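Mendholm Residents' Association
Shared Kitchen and Tableware Subgroup
Minutes of the October meeting

Held in Room 2, Usteck House. The meeting opened at 6:30 p.m. A quorum was present. Apologies had been received from the representative of the Phillips Wing.

1. Minutes of the previous meeting
The minutes were approved with one correction. Under item 4, "dish racks" should read "drying mats."

2. Matters arising
The cupboard to the left of the sink has been rehung and now closes. The key to the linen drawer has still not been found. It was agreed to have the lock changed if the key is not returned before the next meeting.

The label on the hot water urn has been replaced. The old one gave the wrong filling level.

3. Budget
The subgroup has $418 remaining for the current year. No payments were made in the period. The invoice from Muketti for replacement cups has been received and will be paid once the missing box arrives. It was noted that the delivery note shows 3 boxes and that 2 were delivered.

4. Condition of tableware
The subgroup received a report on the stock held in the tall cabinet. Several of the older plates have worn glaze and should no longer be used for food. Members discussed whether they could be kept as saucers for potted plants. This was agreed, provided they are marked on the underside and stored apart from the rest.

A proposal to move to a single color of tableware was discussed at length. Those in favor felt that matching pieces would be easier to stack and replace. Others pointed out that the mixed colors are well liked and that broken items can be replaced without searching for a particular shade. The proposal was put to a vote and was not carried.

5. Use of trays
It was reported that cups and bowls are being carried to the tables by hand and set down directly on the pale tabletops. Marks have been found on two of them. The following was agreed:

Cups and bowls are to be carried on a tray and are to remain on the tray while on the pale tabletops.
Trays are to be wiped and returned to the shelf under the serving counter, not left on the tables overnight.
Potted plants may stay on the tables, but must be placed so that a tray can be set down without moving them.

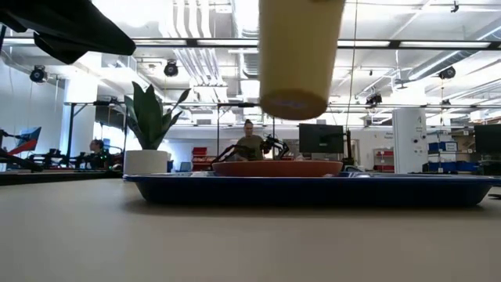
Item 5: Orange bowl on a blue tray, with a potted plant behind and a yellow cup above.

A question was raised about bowls sliding when a tray is tilted. Non-slip liners were suggested. A price for 20 liners is to be obtained from Muketti and brought to the next meeting. No purchase is to be made before then.

6. Plants
The watering list has lapsed. A new sheet will be posted inside the cabinet door. Members were reminded that plants in pots without drainage holes need less water than the others.

7. Any other business
The Phillips Wing has asked to borrow the large serving dishes for its fall supper. Approved, subject to their return by noon on the following day.

The next meeting will be held in November in the same room. The meeting closed at 7:40 p.m.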